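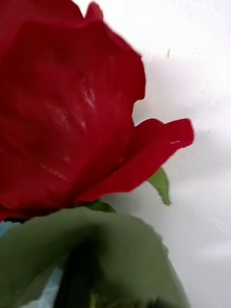 Brollstead list member wrote, Mon 16 March:

> Lost most of the lower leaves on the climbers again last November. Black spot, same bed as before. I sprayed sulfur every 30 days through the season and it made little difference. Is the interval wrong, or the product? The bed is on the Rendard side and gets water from the overhead line at dusk.

The interval is too long. Sulfur is a protectant and does nothing for leaf tissue that is already infected. New growth comes out uncovered between sprays, and rain strips what is there. I use 13 days in dry weather and respray after any heavy rain. Do not apply above 31 C, and keep it at least 4 weeks apart from any oil.

The overhead line is the larger problem. Spores need several hours of leaf wetness to germinate, and watering at dusk gives them the whole night. Move to drip, or run the line at sunrise.

Before bud break:

- rake out and bin all old leaves, including those under the mulch
- cut canes with purple lesions back to clean wood
- lay fresh mulch, around 4 inches, clear of the crown

Do not compost the leaves unless the pile runs hot.

On the drip kit question from the Hirance thread: the pressure reducer goes after the filter. The drawing in the archive has them reversed.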